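Quintela Tabletop Set: Collection Rules and Data Card

Maintained by Filipa Cunha and Arnaldo Paiva. Last revised 8/13/26.
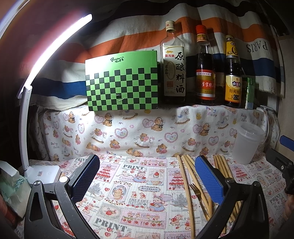
These rules cover every recording made with hand-held grippers on household tabletops. They apply to all sites that contribute to the set, including the two Brostus rooms that joined late. If you are recording, read the sections on setup and operation before your first session. If you are only using the data, you can skip to Contents and Known problems.

Contents

The set holds 500 accepted episodes from 12 tabletops. Each episode is one continuous take of one task. Tasks are short and ordinary: move utensils, sort them, put a cup back, clear a space. Every episode has a task line in plain English, written before recording. If the operator did something different from the task line, the episode goes to the rejected folder. Do not rewrite the line afterward to match.

Each episode folder contains:

- the wrist video from each gripper
- the jaw opening over time
- the gripper path
- task.txt
- notes.txt (may be empty)

Table setup

Tabletops should look like places where people keep things. Patterned cloths are allowed and encouraged. So are printed backdrops, packaging with writing in any script, and objects that have nothing to do with the task. Earlier rules asked for a plain gray surface, and models trained on that material did badly on anything with a print.

Text may appear at any angle, upside down included. Do not turn a cloth around just to make the words readable.

Thin items such as chopsticks and forks may touch or lie close together. Leave them that way unless the task line says they start apart.

Tall bottles go toward the back. Glass must stand on a firm level surface, clear of the path of the jaws. If a bottle has to be part of the task, use one with the cap on tight. Open containers of liquid are not allowed on any table.

Cables should be kept out of the working area. A cable at the side or behind the table is fine if it can't be pulled by a sleeve or a gripper arm.

Lighting

Use whatever lamps the room has, and change their position between sessions. A lit lamp in view is acceptable, and so is glare on part of an object. Lamps must stand flat on their base. Set exposure once at the start of the session and lock it. We lost a good part of the first Ermont batch to exposure jumping each time the jaws passed a bright area.

Operation

1. Check the pads before each session. A pad that is peeling, cut or slick gets replaced. Left and right pads may differ in color, but write it in notes.txt.
2. Check the screws at the jaw pivots. Finger-tight is too loose.
3. Open and close each gripper fully three times, then start.
4. Keep both grippers in hand for the whole take, even when a task needs only one.
5. Do not touch objects with your fingers during a take. If something has to be reset by hand, stop and begin a new episode.
6. Move at a normal pace. Very slow takes are rejected as often as rushed ones.
7. An operator may record for 36 minutes, then must rest for at least 16 – the grippers are light, but wrists get sore sooner than people expect.

Dropping an object is not a reason to stop. Pick it up with the gripper and carry on. Recoveries are useful and we have too few of them. The exception is anything that breaks. Stop, put the grippers down, and clean up before doing anything else.

Privacy

Hands may be visible. Faces may not, and that includes faces in mirrors, dark screens and glossy bottles. Mail, prescription labels, keys and bank cards must be off the table before recording. Printed characters on cloths and packaging are fine. Sofia Barros handles removal requests, and a removed episode is deleted from every copy, including the review server.

Review

Two people look at each episode and neither may be the operator. Reviewers mark accept, reject or discuss. Beatriz Meireles settles the ones marked discuss. Reviewers should play the whole take at normal speed at least once. Skipping through thumbnails misses finger contact, our most common reason for rejection.

Known problems

Clear and frosted plastic is hard to see in the wrist video under low light. Jaw width readings on the older Flameck units drift by a small amount over a long session, and there is no correction in the files. Chopsticks are overrepresented compared with spoons. Labels are in several scripts and have not been transcribed, so the set is a poor choice for training on text.

Left-handed operators are underrepresented. Idalina Antunes is scheduling more of them for the November round.

Use

Research use is allowed. Do not use the set on its own to show that a robot is safe around people. The takes were made by humans holding the tools, and they say little about force limits or stopping distance. Anyone replaying a path on a real arm should start with an empty jaw at low speed, with the stop button in reach and a second person in the room.

Changes

Added the rule on sleeves and cables. Dropped the plain surface rule. Open question: whether lids that come off during a take count as open containers. Until that is decided, stop the take and note it.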